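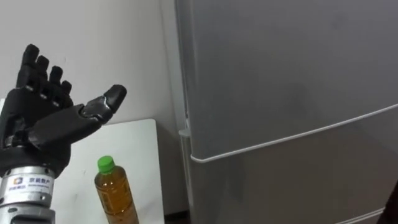

A robot hand with four fingers and a thumb, a bottle with a green cap, and a big grey fridge.

How does a robot get something out of the fridge?

Hold your hand up and look at it for a moment. Wiggle your fingers. Touch your thumb to the tip of your little finger. Easy, wasn't it? You have been practising since you were a baby, so you don't have to think about it any more. A robot has to be given every single bit of that, and the people who build robots have been arguing for years over what shape its hand should be!

Roboticists (that's the proper name for people who make robots) call the part at the end of a robot's arm a gripper. Some grippers are as simple as a pair of kitchen tongs. Some are suction cups. And some look a lot like yours, with fingers, a thumb and knuckles that bend.

At the Okley workshop, the team wanted to find out which sort is best for ordinary jobs around a kitchen. They named their project Prirkham, and they tested 2 kinds of gripper. The first was a hand with five fingers, called the Rostance. The second was the Cadwaladr, which has just two flat fingers that open and close like a crab's claw.

Fingers or claw?

You might think the hand with more fingers would win everything. It can curl right round a bottle and hold it from lots of sides at once, and it can change its shape to fit a lemon, a spoon or a yoghurt pot. Brilliant!

But every finger needs joints, and every joint has to be told how far to bend and how hard to push. If one finger arrives too early, it can knock the bottle away before the thumb gets there. Have you ever tried to pick up a wet bar of soap in a hurry? It's a bit like that.

A claw has much less to think about. It opens, it closes, and that's nearly all it does. It's very good at boxes and handles. Give it something round and slippery, though, and the thing may spin or squirt out sideways.

Try it yourself! Pick up a pencil using only your thumb and first finger. Now pick up an orange the same way. Then do the orange again with your whole hand. Which felt safer? You've just done a gripper test.

The trouble with doors

Fridge doors are surprisingly tricky. There is a rubbery seal round the edge with magnets inside, which is why a fridge closes with that soft thump. To open it you have to pull hard at first, and then, as soon as the seal lets go, you have to stop pulling hard or the door will fly open. You do this without noticing. A robot needs to feel the change and ease off very quickly. 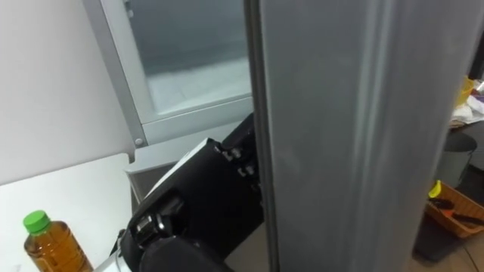 Then there's the swing. A door doesn't come straight towards you. It moves in a curve, because one side is fixed by hinges. So a robot's arm has to follow the same curve, with the shoulder, elbow and wrist all turning together. If the arm tries to go in a straight line, it ends up fighting the door, and the door usually wins.

Narrow gaps are another puzzle. A gripper might be strong and clever and still be too chunky to fit where it needs to go. Slim fingers can slide in behind the edge of a door and push it wider, the way you might use your foot when your arms are full of shopping. The Okley team began to care a great deal about how fat a robot's wrist was!

How does the robot see?

Many robots have a camera up where a head would be, looking down at the arms. That gives a good view of the job, until the arm gets in the way. Try reaching into a cupboard while keeping your head quite still. Your own arm hides part of what you want to see. Some robots have a second camera on the wrist to help with this, so they can peek past their own elbow.

See-through things are hard as well. Clear plastic can confuse a camera, which may notice the drink inside and the lid on top but miss the bottle in between. A brightly coloured cap gives it something to aim for.

So who won?

The team did 249 tries altogether, and 36 of those were just for opening doors. They wrote down what happened each time, even when it was only "dropped it again". The five-fingered hand was the better one for bottles and fruit. The claw was quicker with boxes, and it hardly ever got in a muddle. For doors, they couldn't agree, and they are still testing.

Words to know

Gripper: the part of a robot that takes hold of things.
Joint: a place where two parts meet and can bend or turn, like your knee.
Hinge: the joint that lets a door swing.
Seal: the soft strip that keeps cold air inside a fridge.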